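Moltano Folding Drying Rack, two months in

I bought the Moltano in March to replace a Fomance rack whose hinge had cracked. My apartment has no dryer, and the laundry room in the basement closes early, so most of what I wash gets hung up in the spare room. I do 2 loads a week, sometimes a third if there are sheets.

The rack comes flat in the box with the legs attached. You pull the legs apart until the brace clicks, then lift the wings. The brace was stiff for the first week and has loosened up a little. Folded, it fits behind the bedroom door.
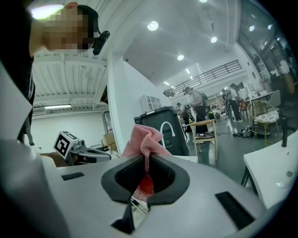
Does it leave marks on thin fabric?
The bars are coated and smooth, and I've had no snags or rust spots so far. You will get a crease where a shirt folds over the bar, same as on any rack. I put shirts on hangers and hook those on the end rail.

Heavy things are the weak point. With jeans on one wing and nothing on the other, the whole rack leans. Spread the weight and it stands fine. Bath towels take most of a day to dry because the bars are close together, so I skip every other one. A sheet has to be folded in half and turned once.

My friend Chiharu Furukawa has the Godix model, the tall one with shelves. She hung clothes on a balcony pole when she lived in Chiba and was used to having more room than either of us has now. I borrowed the Godix for a weekend. It holds more and the shelves are good for sweaters, but it takes up the middle of the room and doesn't fold as flat.

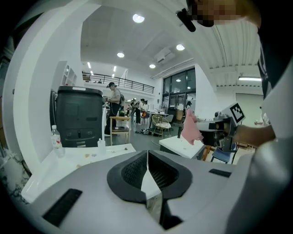 The Godix also has wheels, and I missed those when I went back to mine. The Moltano has rubber feet that grip the floor well, so you have to lift it to move it. When it's full that is a two-person job.

One of the foot caps came off in the second week. I pushed it back on and it has stayed. The instructions are a single sheet with small drawings, and the model number, 2232, is on the back if you need to order caps.

I'd give it 7 out of 10. Good for shirts, underwear and kitchen towels, less good for denim.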